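Stondmont Plates and Stand: README

Hello, and thank you for taking an interest in our tableware pictures. This is the small collection we put together under the name Stondmont, and it is all about one homely thing: a plate, a wire stand, and a wooden table to put them on. I've tried to write down whatever I would want to know if I were opening the folder for the first time.

What is in it

There are 252 short sequences, 171 of them with the stand in use and the rest with plates lying flat. Each has its own folder, and inside you will find the pictures from the fixed views together with a plain text note.
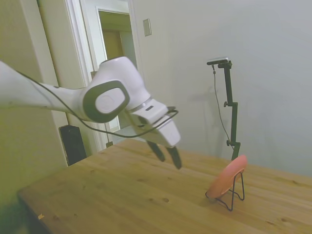
The plates are everyday ones in cheerful colors, the sort you would happily take on a picnic. We call the upright position "shown" and the flat one "served", and you will meet those two words all through the notes. A plate held above the table gets "between", a word we argued over for most of November and never improved on.

The stand

It is black bent wire, very light, and open enough that you can see the table through it. The notes record which way it faces at the start — please read that line first, as the left and right labels follow from it.
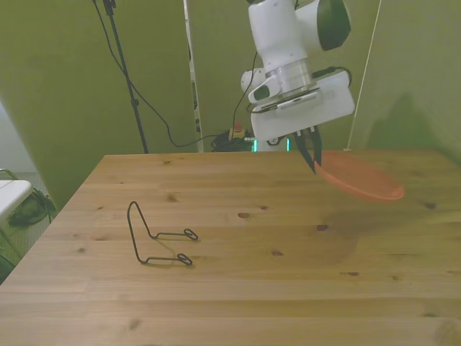

Orange plate, label "between"; stand at left.

The table

Pale wood with plenty of grain and knots. I'm rather fond of the knots, and they are handy landmarks when you are comparing two views (Sobczak, who did the first round of labels, used them constantly).

Known gaps

The notes for 8 sequences are missing the plate color. Bowls and cups are in the sister set, Preltau, and you won't find any here.

Questions

Write to Kumaresan Mudaliar through the Kino project page. Corrections to the labels are very welcome, even tiny ones.

Last updated July 23, 2018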